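Cornia Public Library Board
Minutes of the January Regular Meeting

The meeting was called to order at 6:30 p.m. in the Gautier Room, Thierry Charpentier presiding. A quorum was present. The minutes of the previous meeting were approved as circulated.

1. Branch Report

The Branch Director presented the written report. Evening hours on Monday have been well attended, and the Board agreed to keep them through the spring. The large-print shelves have been moved closer to the main entrance at the request of several patrons. The self-checkout station near the periodicals was out of service for part of the month and has been repaired under the existing contract.

2. Children's Services

The Director reported that 84 children are enrolled in the after-school program, with a short waiting list for the younger group. The Board discussed whether a second session could be offered without adding staff hours. It was agreed that the Director would bring a draft schedule to the next meeting.

Toy donations will be accepted at the Leltalari Street desk during regular hours. Building bricks are welcome in any quantity. Items with batteries or missing parts cannot be taken. The Board asked that the notice to parents be reworded so that it is clear donated toys stay in the building and are not part of the lending collection.

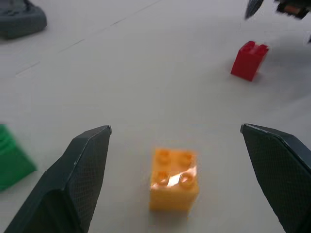

A yellow building brick, two studs by two.

3. Roof and Gutters

The Board reviewed the quotation from Zilletora for clearing and resealing the gutters on the north side. The price of $3,821 includes disposal and a follow-up visit after the first heavy rain. A member asked whether the work could be combined with the repairs to the flashing above the reading room. The Director answered that the flashing requires a separate permit and would delay the gutters.

Motion to accept the Zilletora quotation was made, seconded and carried, with 4 in favor and 2 opposed. The members opposed asked that the minutes record their preference for a further quotation.

4. Meeting Room Policy

The Board considered changes to the rules for use of meeting rooms by outside groups. Under the revised text, groups must return furniture to the posted layout and leave tabletops clear at closing. Food may be served only with prior approval. The paragraph on fees was referred back to the Director for clearer wording, as the present text does not say whether a canceled booking is refunded. The remaining changes were approved.
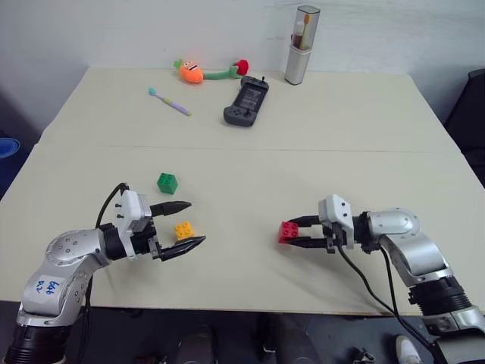
5. Public Comment

One resident spoke about glare from the parking lot lights on the Gautier side of the building. The Director will ask the electrician whether shields can be fitted. Another resident asked that the local history files be made available on weekends. The matter was placed on the next agenda.

6. Adjournment

There being no further business, the meeting was adjourned at 7:50 p.m.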